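Plant visit: Kestero emissions retest line
September 2, 2026

Kestero opened its retest line to owners and independent shops for one day in August. The line handles diesel cars called back under the company's emissions repair program. I signed up as a shop representative. The group had 11 visitors, and the tour ran from the intake lot to the document desk.

Intake is simple. A technician reads the VIN, pulls the stored fault codes and checks the software version in the engine controller. Cars with an open fault in the exhaust treatment system go to a side bay first. The others get a fuel sample and a tire pressure check, then wait overnight at controlled temperature before the cold start test.

The line has 3 chassis dynamometers, all supplied by Hellström. Two were running during our visit. Each car drives a fixed cycle on the rollers while the exhaust goes through a dilution tunnel to the analyzer bench. NOx is logged every second. The operator follows a speed trace on a monitor, and a run is thrown out if the driver leaves the tolerance band too often. Our guide would not give the rejection rate. 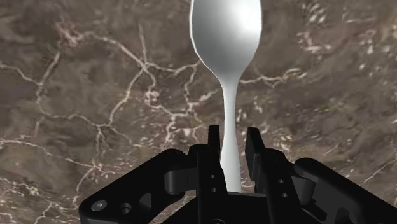
The repair itself has two parts. All cars get new controller software. Older cars also get a replacement NOx sensor and a revised dosing valve, made by Plisel. The valve swap is booked at 113 minutes of labor, including the leak check. That looks tight to me for a car with rusted exhaust clamps, and the guide agreed that such cars are rebooked as a longer job.

Fuel economy came up several times. Kestero's position is that any change after the update falls within normal variation. I asked for before and after figures by engine type and was told they are not released to visitors. Urea consumption does go up, and owners should expect to refill the tank more often. The printed handout leaves this out.

At the document desk, each owner gets a one-page certificate and a copy of the test summary. The summary shows pass or fail for each pollutant but no measured values. Owners can request the full report in writing through Hident, the contractor that manages the claims files. Shops cannot request it on an owner's behalf without a signed form.

Bay 73, used for cars that fail the second test, was closed to visitors. Buyback questions were referred to Hident as well – the plant staff do not handle them. Parking was at the north gate, and safety shoes were required past intake.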